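Old Computers, Second Life: News from the Repair Room

Since December our group has received 37 desktop computers from the offices of Brulden, and many of our readers asked what happens with them. Liviu Onu, who coordinates the work, prepared this short report.

Every computer is first put on its side and the side panel is removed. Then we look for the parts which can be used again. The hard drives are the first question, as the donors want to be sure that their data are erased. In many of these Dell cases the drive sits in a blue plastic caddy, so it can come out without a screwdriver. 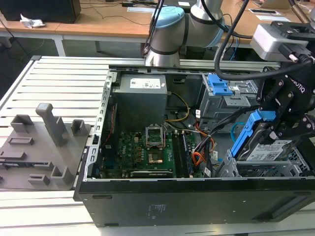
Open case with the hard drive in its blue caddy.

After the drives we check the processor socket. Please do not touch the contacts inside with your fingers! When the metal bracket is open, keep tools and loose screws away from the board. Memory modules go in a separate antistatic bag, with the number of the computer written on it.

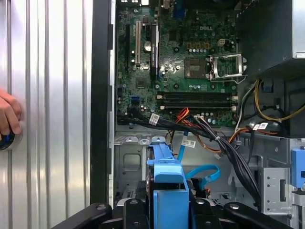 Drundska Repair Club | Hardware Department

The small round battery on the motherboard is also important. In a computer which stayed a long time in storage it is often weak, and then the clock shows a wrong date at each start. We test it and replace it when necessary. The old ones go in the battery box near the door, never in the normal trash.

Nives Messina has made a new parts list, and it now has more than 1000 entries. She asks everybody to write the shelf number also for small things, like caddies and cables.
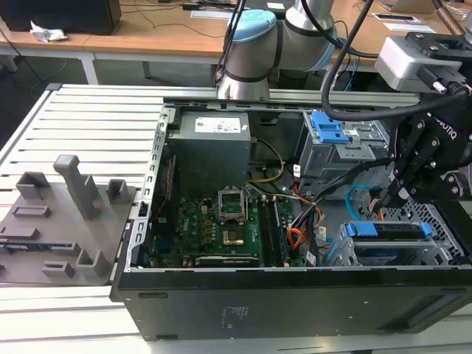

Cables should be rolled and closed with a tie before they go on the shelf. We still need SATA cables in good condition and a few working power supplies. If you have some at home, you can bring them to our room in Jitaru during the usual hours.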